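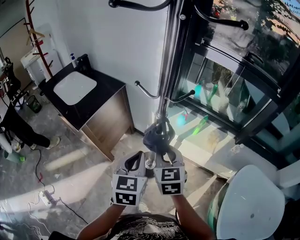
Section 3. Showing the Mindia kit to visitors

3 min read

The sales sheet says the Mindia hand-held grippers can be demonstrated by "anyone, on anything." Treat that as a hope. Pick your objects before the doors open and try each one with both hands. A coat stand is a fair test of the claim: with two grippers closed low on the metal pole, the curved hooks near the base get gathered up in the fingers as well, and visitors will ask whether that counts as a grasp. Have an answer ready. Ours is that it counts as holding on.

Before the visit

1. Charge both grippers overnight. The charge light turns green early, so leave them in until morning.

2. Check the printed square markers. All faces should be clean and flat. Replace any that have a lifted corner.

3. Route the cables along one side of the room and keep visitors on the other.

4. Start the Zarar recorder and make a test recording of 10 seconds. Play it back. A moving counter on the Zarar screen does not mean that anything has been saved.

5. Set the session limit to 1000 files. The menu offers a higher number, but we have not seen it finish.

CAUTION: Do not hand a gripper to a visitor while the recorder is writing. Stop, wait for the tone, then pass it over.

NOTE: The quick-start card allows 3 minutes for all five steps. Allow 50 the first time you set up in a new room.

Giving the demonstration

6. Put the cap on first, then the headphones around your neck. In the other order the cable catches.

7. Hold the grippers out in front of you and open and close each one twice. Watch the Zarar screen while you do it. If one hand lags, restart that hand only. 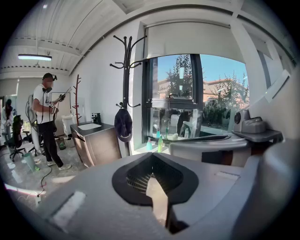 If it still lags after the restart, swap the two cables at the recorder end and try again. When the lag moves to the other hand, the cable is bad. When it stays put, the gripper needs to go back to Mindia, whatever the status page tells you.

8. Walk to the first object at a normal pace. Slow, careful steps look good to a crowd and make poor recordings.

9. Grip, lift a little, set down, let go. Say out loud what you are doing.

10. Stop the recording before you take questions.

CAUTION: Tall stands tip. Keep one hand low until the base is flat on the floor.

NOTE: The Mindia script has you say here that the robot "now knows the task." Leave this line out. You have made a recording. What a robot can do with it is a separate matter, and the Rudley open day was not set up to show it.
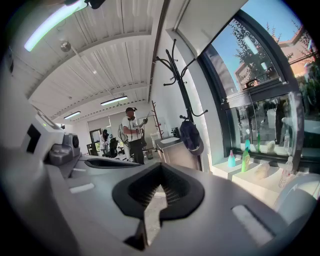
Posted by the Gil site desk | December
50 shares | 3 comments

Questions visitors ask

"Where is the robot?" Say plainly that this part of the work is done by people holding grippers. Some visitors will be let down. That is better than having them find out at the end of the tour.

"Does it work in my building?" We don't know. The brochure says lighting makes no difference – our test on Thursday with the blinds up gave us more dropped markers than the one with them down. Try both in your own room and write down what you get.

"How many recordings does it need?" Mindia gives one figure in its brochure and another on its help page. Do not quote either.

Closing down

11. Copy the files off the recorder before you switch it off. Open at least one from each hand.

12. Wipe the finger pads with a dry cloth. Leave the marker faces alone unless they are visibly dirty.

13. Coil the cables loosely and store them apart from the grippers.

For faults not covered in this section, see Section 4, which is shorter than it should be.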